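Illier Work Table with the Brown Top: A Long-Term Review

I have put off writing this for a while, mostly to give the table a fair run before I opened my mouth. We bought it for a shared workroom where the days are a mixture of small bench jobs, sorting, and a fair amount of leaning on things while somebody thinks. It replaced an old Grendex that had developed a wobble, and I will admit I was fond of that old table, wobble and all, so the newcomer had some work to do to win me over.

Ours is the big rectangular model with the plain brown top, 60 inches long, and it came to 1,286 dollars with delivery. That is a lot of money for a flat surface! I looked at the Katona too, which was cheaper, but the sample I tried had a glossy finish and I can't stand glare coming up at me from a bench.

Putting it together took two of us most of a morning. The instructions are fine if you read them all the way through first (we didn't, and had to take one leg off again). The bolts went in cleanly and there were a few spares in the bag, which I always appreciate.

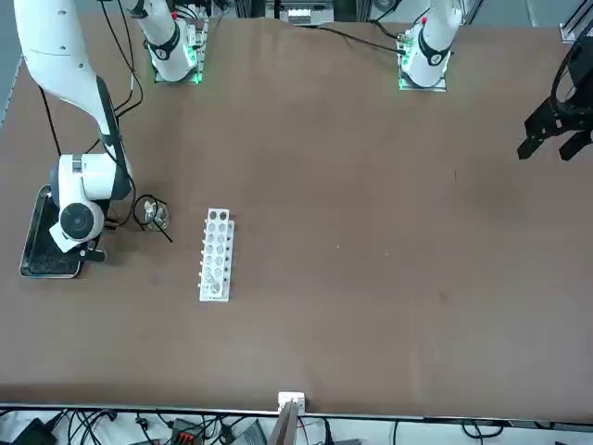 The finish is what I like best about it. It's a matte brown, very easy on the eyes, and small pale or clear things are simple to find on it, which matters more than I expected when you're tired and hunting for something you put down a minute ago. Our white test tube rack, the long narrow one with two columns of holes, stands out nicely against it, and the glass tube in the bottom part of the rack catches enough light to keep me from knocking it with my sleeve. The dark metal tray lives happily on the same top. I had wondered if its rims would leave marks, so I've gotten into the habit of lifting it when I move it, and I'd suggest you do the same. There's a thin metal rim on the table as well, and I find it a comfortable place to rest my wrists.

Now, about the size. Measure your room, and then measure it again with people in it. I was so busy thinking about how much I could fit on the table that I gave very little thought to how much table I could fit in the room. Ours shares the space with several other benches, and everyone needs to be able to stand at their own spot, turn, and reach across without bumping into a neighbor.

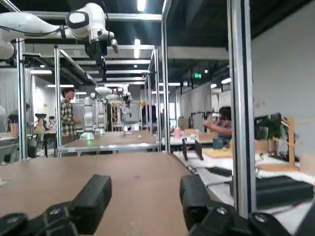 The workroom on a busy day, with the white-covered table on the right.

That white-covered table, by the way, is where the odds and ends go, and I've come to think every big work table needs a companion like it. A pink cup, a teal container, a cardboard box – they all have to sit somewhere, and I would much prefer they sat over there. I did try an Ekex rolling cart for the purpose, but it filled up in no time and then I had a full cart to steer around.

Cleaning is easy enough. A soft damp cloth does for everyday, followed by a dry one, and I go over the whole top at the end of the afternoon. It does show its life, though. You'll get light scuffs, and there are faint pale smudges and streaks across the middle of ours, plus a darker patch past the center that may only be reflection. If you want a surface that looks brand new forever, I'd buy a mat to go with it. I find I don't mind, and the scuffs have never caught on anything I've slid across them.

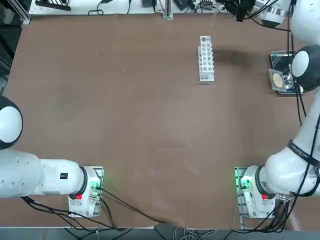 Would I Buy It Again?

Yes, I would, and I'd probably buy the same color. It's steady, it's roomy, and I can work at it until evening without my eyes getting sore. I'm taking a little off for the price and for how readily the top picks up marks, so call it 4 out of 5. If Illier ever sells a matching shelf to go underneath, I'll be first in line, and I'll read the instructions before I start this time.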